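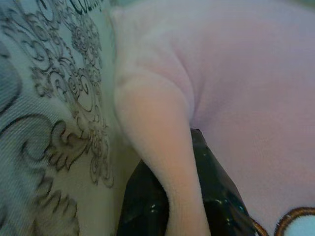
Ailsa Ritchie wants the rub counts logged before the soak, as the backing swells and the later figure reads high. Agreed, order changed from this batch on.

November, bench 2, 09:40. Abrasion on the Leckie weave, four coupons, plain wool abradant, standard load. First thread break on coupon A at 564 cycles, coupon C at 1,042. B and D stopped early when the holder worked loose; discard both. The spread between A and C is too wide to report. A was cut across the roll, C along it, and the cutting sheet doesn't say which way the others went. Recut all four along the roll.

Stasilum finish, second bath. Held at 58 C for the full dwell, pH drifted up toward the end and was corrected once. Pickup by weight came out at 79 percent of dry coupon weight. Squeeze rollers need resetting, left side is lighter than right.

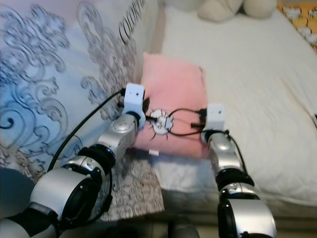
Does the Vamport sizing have to come out before the finish goes on? It has to be washed out first, with a full rinse, or the finish sits on top and dusts off in the rub test. Jean Farquharson has the wash recipe from the Natham job; copy it into the back of this book.

14:15. Recut coupons in the conditioning cabinet. Holder screws replaced. Old abradant discs binned, new pack opened, lot number on the lid.

To do: weigh coupons before loading, mark roll direction on each in pencil.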